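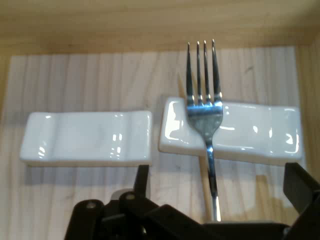 Über uns

Karis ist ein Verleih für Kamerazubehör und Filmtechnik mit angeschlossener Werkstatt. Wir verleihen Kompendien, Filter, Schärfezieheinrichtungen, Stative und Licht an Produktionsfirmen, Hochschulen und Einzelpersonen. Kameras und Objektive führen wir in kleinerer Auswahl.

Angefangen haben wir vor 14 Jahren mit einem Regal voller Filter in einem Kellerraum in Montes. Heute umfasst der Bestand über 700 Artikel. Zum Team gehören 12 Personen, die meisten haben vorher selbst am Set gearbeitet, im Kameradepartment oder beim Licht.

Verleih

Reservierungen nehmen wir telefonisch, per E-Mail oder direkt am Tresen an. Jedes Gerät wird vor der Ausgabe geprüft und nach der Rückgabe gereinigt. Bei Filtern notieren wir vorhandene Kratzer auf dem Leihschein, bitte bei der Abholung kurz gegenlesen. Studierende erhalten gegen Nachweis den Hochschultarif, auch für Abschlussfilme.
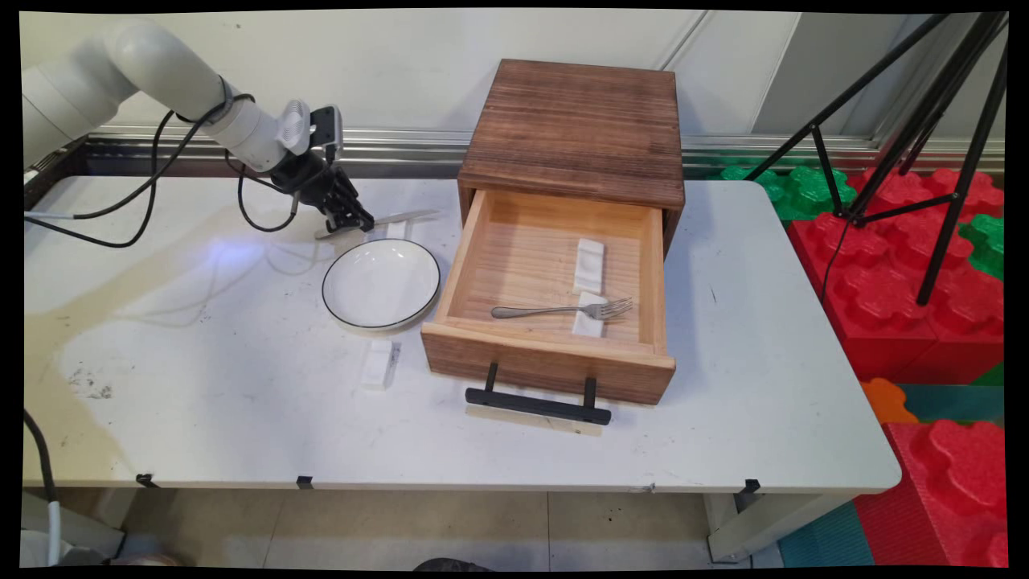
Werkstatt

In der Werkstatt reparieren wir Stativköpfe, Zahnkränze und Kabel, auch wenn die Geräte nicht bei uns gekauft oder geliehen wurden. Für kleinere Reparaturen rechnen wir mit 2 Werktagen. Adapterringe und Halterungen, die es nicht mehr im Handel gibt, fertigen wir nach Muster oder Zeichnung an. Aus diesen Einzelstücken ist unsere eigene Rohrklemmenserie Vuvton entstanden, die wir inzwischen auch verkaufen.

Standorte

Hauptlager, Tresen und Werkstatt befinden sich in Montes. In Hustero betreiben wir eine Abholstelle ohne eigenes Lager. Bestellungen für Hustero müssen bis 14 Uhr am Vortag eingehen. Im Dezember bleibt die Abholstelle geschlossen, Rückgaben sind dann nur in Montes möglich.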